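Home Products Kitchen Water Filtration Support

2018-11-18
By Soo-ah Sung

Andeck Under-Sink Water Filter

The Andeck is a cold-water filtration unit for household kitchens, supplied by Dikosano. It fits inside a standard sink cabinet and connects to the existing cold line. The housing stands 212 mm high. Each cartridge is rated for 4,000 liters and should be replaced at that point or after one year of service.
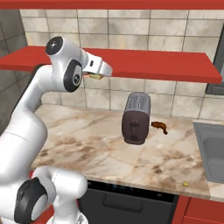
Can the unit be installed without a plumber?
Most owners complete the installation with a wrench and the four fittings supplied.

Replacement cartridges are sold singly under part number 228. Orders placed before September remain covered by the earlier warranty terms. Warranty inquiries should be addressed to Myung-ja Pyo at the Notport office.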